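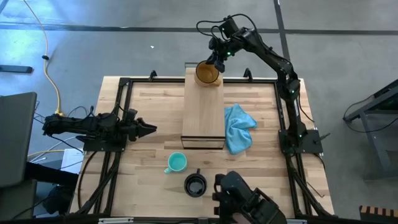
How to compare two grippers with a handful of mugs

Posted December 5, 2018

I love mugs as test objects. They're cheap, they're awkward, everybody has too many of them, and they'll show you more about a gripper in one afternoon than a week of picking up wooden cubes. A mug has a curved wall, a rim, a handle that's always pointing the wrong way, and a glaze that can be grippy on one mug and like wet soap on the next. If you're trying to choose between two grippers for a small arm, this is the test I'd do first.

I've just finished a round of it at our workshop in Cestolton, with the Flinunard fingers against the Petek ones, and I've written up the method so you can run it on your own table. You don't need more than one arm. We have several round the same table, which is handy when you want to swap quickly, but most of what follows was worked out back in April with a single arm and a lot of unscrewing.

What you need

An arm you can already drive reliably, by hand or by script.
Two grippers, or one gripper and two sets of fingers.
At least three mugs, different colours if you can.
A flat board or shallow box to act as a raised shelf.
A soft cloth, microfibre for preference.
A table that doesn't wobble.
A notebook, or a spreadsheet if you must.

The different colours are for your own sanity. After a couple of hours it's a lot easier to write "teal, handle left, slipped" than to remember which one was mug B. Do weigh them though. My heaviest came out at 413 grams, which surprised me, as it felt no worse in the hand than the others. It was enough to make one set of fingers sag visibly on a sideways grip.

Setting out the table

Put the board lengthwise in the middle, where your arm can reach the whole of it without stretching out straight. The far end of the board is the hard target and the near end is the easy one. If the arm can only just get to the far end, bring the board closer. You want to be testing the gripper and a fully stretched arm adds a wobble of its own.

Keep the mugs off the board to begin with. I start mine on the bare table at the near side, far enough apart that open fingers fit between them, and then in later rounds I push them closer together until they're nearly touching. That second arrangement is great fun and a bit cruel.

The cloth goes to one side of the board. Don't fold it! Just drop it and leave it however it lands. It comes in at round four.

Mark where each mug starts. Small bits of masking tape do the job, with a line for the handle direction. My first attempt at this comparison was useless because I'd put the mugs back "near enough", and it was only when I read through the notes that I saw every good result had come from one lucky angle.

Before the first lift

Close each gripper on nothing and check that the fingertips meet squarely. Then open it and look at how wide it gets. My mugs needed a bit more opening than I'd guessed, and the handle adds to the width if you come at it from the wrong side.

Set the grip force low. Lower than you think. Bring it up in small steps until the arm can lift your heaviest mug and hold it still, then write that setting down and leave it alone for the whole test. Do this separately for each gripper. The two settings won't match and they don't have to.

Go round the cables as well. Lift the arm to its highest useful position, swing it to each side and watch the loops. A cable that snags at the top of a move can tug the wrist just enough to spoil a placement, and you'll blame the fingers for it. I did.

Keep your hands out of the way whenever the motors are on, and know where your stop button is without looking. If more than one arm can reach the middle of the table, park the others with their grippers well back before you start a run.

Round one: wall grip from above

Point the gripper straight down and close it with one finger inside the mug and one outside. Lift, carry it over the board, set it down, let go. It's the friendliest grip there is and both of mine managed it nicely.

What to look for is tilt. A mug held by its wall likes to swing, and if it's leaning when it reaches the board one edge of the base lands first. Some controllers will carry on pushing down at that point. Ours did, and the Petek fingers let the mug rock flat, while the Flinunard ones held it stiffly at the angle until the arm complained.

Do 50 lifts per gripper. I know it sounds like a lot. It goes quickly once you've got a rhythm, and ten or so really isn't enough to separate two decent grippers.

Round two: round the outside

Same move, with the fingers either side of the body. This is where opening width matters, and where the shape of the pads starts to show. Flat pads touch a round mug along a narrow line. Pads with a bit of give, or a shallow V cut in them, hold it far better. I turned the handle a quarter turn after every few lifts and the results changed a lot more than I expected.

My Petek set managed 38 clean lifts here, against a much better showing in the first round. Nearly all the failures were the same: mug turns in the grip, handle swings round, handle bumps a finger, mug comes out. Once you've seen it a few times you can spot it starting.

Round three: the handle

Pick each mug up by its handle only. Most two-finger grippers can do it, but the mug will hang, and a hanging mug is a pendulum. Slow the arm right down. Count a lift as clean only if the mug goes down upright on the board and stays there after release.

I enjoyed this round the most. The Flinunard fingers are narrower at the tip and they slid into the smaller handles beautifully, first time, again and again. If your real job involves hooks, loops or straps then weight this round heavily and don't fret too much about round two.

Round four: the cloth

Now ask the gripper to pick up the cloth and put it on the board. Nothing changes except the object, so keep your force setting as it was.

Come down on a fold and pinch. Fine teeth on the fingertips help enormously with fabric and do very little for you on glaze. Smooth rubber is the other way about. Note whether the cloth comes away when you open the fingers, too, as teeth can hang on to the fibres and drag the thing back off the board with them.

If you've the patience for it, wipe the board with the cloth still in the grip. It's a lovely check on how firmly the fingers hold against a sideways pull.

Round five: one mug near another

Put two mugs close together and pick up just the one. Try it with the handles facing each other, then facing away. Bulky fingers will nudge the neighbour every time. Log a nudge separately from a drop, because a gripper that nudges may be perfectly fine for you if your objects are always spread out.

Writing it down

One line per lift: gripper, mug, handle direction, round, result. I use five results, which are clean, tilted, nudged, slipped and missed. I ended up with 675 lines across all the rounds and repeats, and sorting them by handle direction was far more useful than sorting them by gripper, which I hadn't seen coming at all.

Film a few runs if you can. A view from high up, looking down over the table, is good for placements, and a low one from the side is better for tilt.

Things that tripped me up

Dusty pads. Wipe them between rounds with something that doesn't leave a film. My results drifted downwards over one whole session and came straight back after a clean.

Tightening the finger screws halfway through. Do it before you start, or start again.

Changing the speed. I ran the Anosico controller at its slow setting for the first gripper and forgot to set it back after a restart, so the second gripper was being flung about at nearly twice the pace. All that had to be repeated. I now write the speed at the top of each page.

Favouring the new one. Fresh fingers are exciting and you'll find yourself calling a tilt "clean". Decide what counts before you begin and stick it on the wall.

Which one did I keep?

Both, for the moment. The Petek fingers are on the arm that does most of the lifting and placing, and the Flinunard ones go on whenever there's a handle or a bit of cloth involved. Swapping takes me four screws and a quick check of the closing point. Next I want to try the Petek fingers with softer pads glued over the flat ones and rerun round two with the same mugs in the same spots. The tape marks are still on the table, so I've no excuse.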